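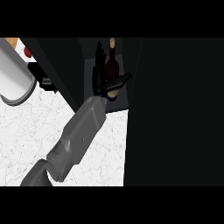 *Wine bottle in a dark cabinet compartment. Computer rendering.*

**FOR IMMEDIATE RELEASE**

**Briltis opens a shared wine cellar for apartment residents in Hundeo**

HUNDEO, 9/14/25 – Briltis, a wine merchant with its shop in the old part of Hundeo, announces today that it will open a shared cellar for private customers in November. The cellar has the name Seltier. It is made for people who like to keep wine for some years but live in an apartment where there is no suitable place for it.

Seltier is located under the former grain store on the river side of the town. The building has thick stone walls and its lower floor is partly below the ground. Briltis has rented this lower floor on a long contract and has spent the last year preparing it. At the opening there will be 40 private compartments for members, one common table for tasting and a small room where bottles are received and checked.

**Why a shared cellar**

In the shop of Briltis, customers have asked the same question for many years: where should I put the bottles when I come home? Most of the houses in Hundeo that were built with a cellar have been divided into apartments, and the cellars are now used for bicycles, heating equipment or laundry. The newer buildings have no cellar. So the wine stands in the kitchen, often on top of the refrigerator or close to the oven, and these are two of the worst places in a home.

Wine does not need luxury, but it needs calm. It should lie in the dark, at a temperature which changes slowly, and in air that is not too dry. A short warm period will not destroy a good bottle. What makes more damage is the daily movement between warm and cool, which makes the wine expand and shrink behind the cork until air can come in. Strong light is also a problem, especially for sparkling and white wines in clear glass.

Home wine cabinets with electric cooling are a good solution for some families, and Briltis will continue to give advice about them. However, they take much space, they make a certain noise and they use electricity all the year. For a customer with a studio apartment they are seldom practical.

**How the membership works**

Each member receives one compartment with a lock. A compartment holds up to 100 bottles of the usual size if they are placed lying down. Magnums and other wide bottles can also be stored, but then the total number will be smaller. Two households are allowed to share one compartment if both names are written in the contract.

The contract is made for one year and can be ended every month after this first year. The price includes the compartment, the insurance of the bottles against fire and water, and the use of the common table. The list of prices is available in the shop and will be sent by mail to everyone who asks for it.

Members can bring wine from any producer and from any merchant. There is no duty to buy from Briltis. The only rule is that every bottle must be closed and clean on the outside, so that no mold or insects will be carried inside. Cardboard boxes must stay in the receiving room because they take moisture from the air and become soft.

When bottles arrive, the staff of the cellar will:

- write the name of the wine, the year and the size in the cellar book
- look at the level of the wine in the neck and at the condition of the cork
- put a small paper tag around the neck, so the label does not have to be touched
- give the member a copy of the page from the book

The cellar book is kept on paper and also as a file. Members may ask for a fresh copy of their pages when they want. Briltis knows from its own stock how easily a bottle is forgotten and opened too late, and for this reason members can also choose to receive a letter each spring with a list of the wines that should be drunk soon.

**Opening hours**

Seltier will be open on four afternoons each week, until the early evening. In December the hours will be longer, and the exact times will be written on the door and in the shop. Outside these hours a member can order bottles by telephone and collect them in the shop of Briltis on the next working day.

Visitors who are not members may come together with a member. Children are welcome with their parents, but please note that the stairs are steep and have a handrail on one side only. There is no elevator. Members who cannot use the stairs will have their bottles brought up to the receiving counter on the street level without an extra fee.

**The building**

The grain store was used until the harvest trade moved out of the town. After that it was a place for garden furniture, then for theater decorations, and then it was empty. The owner repaired the roof, and Briltis took care of the lower floor.

The old floor of packed earth has been kept in the long room, with a layer of clean gravel over it. This helps the air to stay moist in summer. In the receiving room and under the common table there is a new floor of stone plates, which can be washed. The windows toward the river have been closed with wooden shutters from the inside. They have not been removed, and the front of the building looks the same as before from the street.

There is a small cooling unit for the hottest weeks. During the tests of this summer it was used only on a few days. The temperature is read in the morning and in the evening at both ends of the long room, and the readings are hung on a board next to the stairs where the members can see them.

The river was naturally an important subject in the planning. The lower floor is above the highest water mark that is cut in the wall of the building, and all compartments begin at knee height. A pump with its own battery has been installed in the lowest corner.

**Tastings with growers from the Gape valley**

During the first winter, Seltier will hold five evening tastings at the common table. The wines will come from small growers in the Gape valley, upstream from Hundeo. The valley is better known for apples, but its south side has had vineyards for a long time, and the red wines from there are light when they are young and become more interesting with some years of rest.

At each tasting a young wine and an older wine from the same vineyard will be served side by side. Bread, hard cheese and water are included. The number of seats is small, and members can reserve before the seats are offered to the public.

**Registration**

More than half of the compartments are still free. They are given in the order of registration. People who wish to see the cellar before they decide can ask in the shop for a visit, and the visits take place before the opening hours of the shop. Please bring a warm jacket.

To register, a customer needs to fill in a form of one page and show an identity card. Because wine is stored, members must be of legal drinking age. The first rent is paid when the key is handed over.

**About Briltis**

Briltis is an independent wine merchant in Hundeo. The shop sells wine, cider and fruit spirits, mostly from family producers, and it delivers inside the town by cargo bicycle. Seltier is the first storage service of the company.

**Press contact**

Briltis, press office, Hundeo. Journalists are welcome to visit the cellar before the opening by appointment. Plans of the lower floor and the full list of tasting dates can be requested from the shop.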